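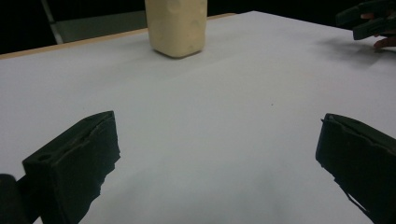 Akinyi Kinyua

Re: [mornow-home] white tabletops, yes or no?

wolholm_attic wrote:
> We are down to two choices for the big table in the back room, and one
> of them is white. My sister says I'll spend the rest of my life wiping
> it. Does anybody on here live with a white top and like it? Also, where
> do you put all the stuff that ends up on a table? I don't want to buy
> something nice and then never see it again under the mail.

Oh, I have opinions on this one! I've had the white Trastberg for 23 months now and I'd buy it again tomorrow, so put me down as a yes.

Your sister isn't wrong about the wiping. I do wipe it more than I wiped the old brown one, but I think the old one was every bit as dirty and I just couldn't see it. Crumbs, pencil dust, the little rings from mugs — they all show up on white, and you get into the habit of running a cloth over it on your way past. Mine is very smooth, no grain or texture for anything to settle into, so it takes me less time than finding the cloth does. If the white one you're looking at has any kind of pebbly finish, go and rub your hand across it in the store before you pay. A neighbor of mine got one like that and she's out there with an old toothbrush.

What I do on mine: warm water with a drop of dish soap, then a dry towel. For pen I use baking soda mixed to a paste, left on while I have my coffee. I stay away from the powdered cleansers. I used one on the old table (the one I gave to my cousin, with apologies) and it left a dull patch right where you sit.

The thing I didn't expect is how much bigger the room feels. It's a dim corner back there and I'd been about to spend money on another lamp. I still haven't bought it. I do all my cutting out on that table now and I can see what I'm doing, even in December when it's dark before supper. Dark thread shows up beautifully. White thread, forget it, I lay down a piece of brown paper first.

As for the stuff, my rule is one container, way down at the far end, and whatever doesn't fit in it has to go live somewhere else. That's the cream one in the picture, squarish with rounded corners. I like it because it isn't a bright white. I tried a proper white one first and next to the table it looked like I'd been trying to match and missed (my husband said hospital, which settled it). Cream against white is soft and looks like you meant it. The rounded corners are nice too when you're dragging fabric past and not looking.

The mail I can't help you with so much. Ours goes on a shelf by the door now and the shelf is a disgrace, but I don't have to sew on the shelf.

One more thing and then I'll quit. Measure the walkway behind your chairs before you decide on the size! We moved ours 3 times the first week and ended up turning it the long way, which meant the rug had to go upstairs. I'm happy with it, but I'd have bought a different rug.

What's the other choice, by the way? You only told us about the white one, and I have a feeling that means you've already picked it. If the other one is the Rusu with the drop leaf, write me off list, because my mother had one for years and I can tell you all about the hinge.

Akinyi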